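In Defense of the Good Towel

My mother kept two kinds of towels, the ones for guests and the ones for us, and the guest towels lived so long in the hall cupboard that they went stiff at the folds. When we finally cleared her house in Gotstead, one December, I counted 28 of them with the creases still in, and I sat down on the edge of the tub and felt sorry for every one. All those wet mornings, and we had been drying ourselves on rags!

So I have become a person who uses the good towels, and who thinks you should too. My neighbor Tipene Ruddock disagrees with me (we have gone back and forth on this over the fence for 3 summers now), and his argument is that a towel used every day is a towel ruined by spring. Well, yes, eventually. But what was he saving it for?
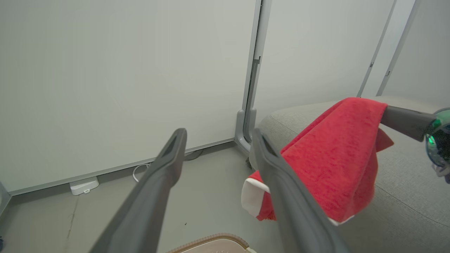 Folding is where Tipene and I really part ways. He wants thirds, edges in, everything squared up like a shop shelf, and he will refold a towel that somebody else has already folded. I was raised that way myself and it took me years to stop. A red terry towel with a white band along its edge looks cheerful to me even when it is all bunched up with one corner poking out, next to a soft gray seat, and I would sooner live in a room with that in it than in one where the color is shut away behind a door.

I don't mean leave them in a heap on the floor, and I do hang mine up, most days. I only mean that terry cloth is made of loops, it wants to be handled, and a cupboard does it no kindness. Go and get one out tonight, the thickest you have, and use it on the dog if you like.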